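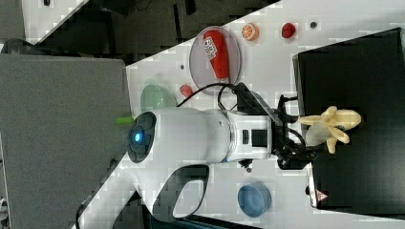
Play kitchen corner: October news

The Juron play food set is back on the white table in the activity room and can be borrowed again. It includes fruit, a ketchup bottle, bowls and a plate. Sets go out for 8 days at a time, and the shelf number is 108.

Please check that the banana, the strawberry and the orange slice are in the set before you return it. The small pieces are the ones we most often have to replace. Wash bowls by hand in warm soapy water. 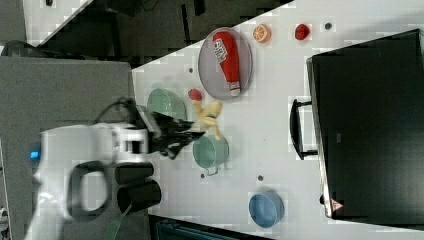
Returns

Bring sets to the Cusach desk, room 101, before 4 p.m.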